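Ticket 3218: Dekden hand-held gripper, wrist camera loses the left marker during closing
Opened by: Helju Liepiņa
Assigned to: Liam Pearce
Status: waiting for reply

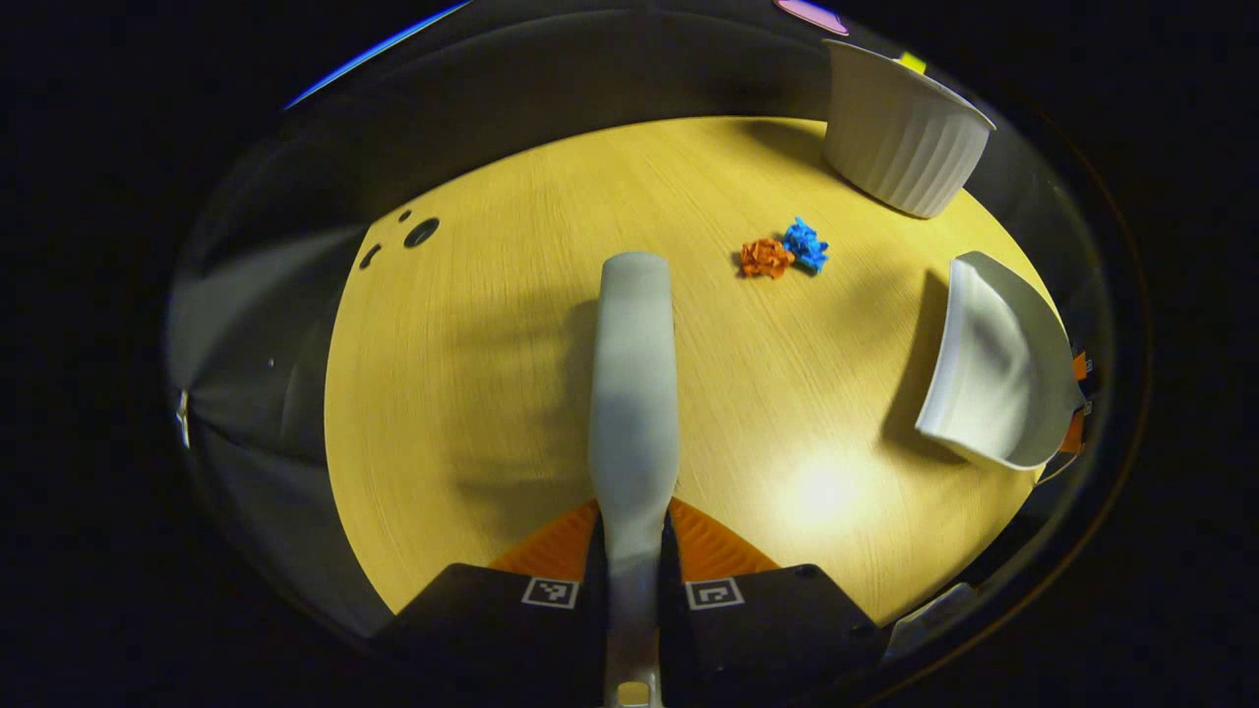 Since we changed from the Reno lens to the wider Tai lens, the opening width reported by the software jumps while the fingers are closing. The jump is up to 13 mm and then the value comes back. With both markers visible at the inner corners of the black panels, as in the attached view, the value is correct, so I believe the calibration file itself is good. The task is the usual one for our comparison: pick up the orange paper ball, then the blue one, and put them in the ribbed bowl. It is the same task for both lenses.

What I have tried already:

Cleaned the lens and the markers with a dry cloth. No change.

Repeated the run with the old Reno lens on the same tool. No jumps in 4 runs, but the bowl is outside the view most of the time, and for this reason we do not want to go back.

Fixed the exposure by hand. The lamp makes a bright white spot on the wood to the right of the finger, and I suspected that the automatic exposure was reacting to it. With fixed exposure the jumps are smaller – but they are still there.

Restarted the Plitus controller. No change.

Log from the worst run, if it is useful:
marker left: lost
marker right: ok
width: estimated from one marker
marker left: ok
width: measured

Reply from Liam Pearce, 8 November 2022
Thanks Helju, very clear. The line "estimated from one marker" is the interesting one. When one marker drops out, the software mirrors the other side, and the mirror line is still taken from the old lens profile. Could you check which profile is loaded in Plitus? It should say Tai wide. Please also turn the lamp away from the table and send me the log again.

Reply from Helju Liepiņa
I checked and you are right, the profile was still Reno. I had changed it in May on the other computer, but it is not shared between the two. With the Tai profile the jump is now 2 mm, also when the left marker is lost. The lamp I could not turn very far, the arm of it is stiff. I will try with a sheet of tracing paper in front of it.

The remaining question is why the left marker is lost at all and the right one is never lost. Should I print it again on thicker paper, or is it better to lower the detection threshold first? I would prefer not to change both at the same time.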